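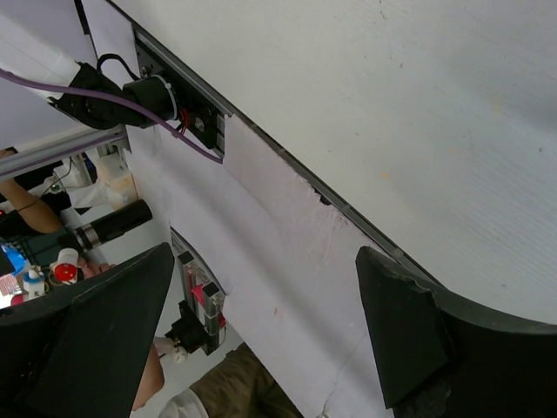
Flistance README(手首カメラ用シート検出ツール)

どうも、Flistanceを書いている者です。手首カメラの映像から、垂れ下がった薄いシートの縁を見つけて、グリッパーをどこまで寄せていいかを返すPythonのツールです。紙でも布でも、とにかくペラペラして白いやつが相手です。これがもう、本当に手ごわい!

なんで作ったか

最初は既製の平面検出で済ませるつもりでした。ところが白い壁パネルの前に白っぽいシートがあると、両方まとめて「大きな壁」にされてしまうんですよね。しかも上の縁がギザギザに破れていたりすると、直線フィットが変なところに吸い寄せられる。アルミのレールのほうがよっぽどきれいな直線なので、そっちをシートの縁だと言い張るんです。三日くらい睨めっこして、自分で書くことにしました。

入っているもの

detect:縁の検出本体。折り目と縁を分けるのに一番苦労したところです。
fingers:左右の指のマスクを作ります。指は黒くて画面の下の両隅に居座るので、先に抜いておくと後段がかなり楽になります。
approach:開いた指の間にシートが入っているかを見て、寄せる量を出します。
replay:記録した映像を流しながら結果を重ねて表示。デバッグはほぼこれでやっています。

使い方

設定ファイルのcamera_poseを自分のロボットに合わせて書き換えてから、replayを先に動かしてください。いきなりapproachを実機につなぐのはおすすめしません(私はやりました)。入力は60fps前提で、それより遅いときはtrack_windowを小さめに。

評価用データ

同梱のラベルは2,307枚、セッション数は11です。付けてあるのはシートの縁、指、レールの三種類だけ。背景の人の腕や机の上の小物にはラベルがありません。遠くに別のアームが写っているコマもあり、自分の指と間違えやすいのでfingersのテストにはちょうどいいです。縁が隠れているところは推測で線を引かず、途切れたままにしてあります。ラベルの見直しはRania Shboulさんが全部やってくれました。感謝!

苦手なこと

・ケーブルがシートの手前を横切ると、縁が二本に割れます。
・薄い折り目を破れ目だと言うことがあります。creaseのしきい値を上げると減りますが、今度は本物の細い破れを見逃します。
・透けるシートは未対応です。
・奥行きは見ていません。単眼だけなので、風で揺れると寄せる量がふらつきます。

これから

Nerkmontのプランナーにつなぐブランチを3月から触っています。まだマージできる状態じゃないけれど、軌道を途中で引き直すところまでは動きました。バグ報告には設定ファイルとreplayのログを付けてもらえると助かります。ログなしの「動きません」だけだと、私も一緒に首をかしげるしかないので……。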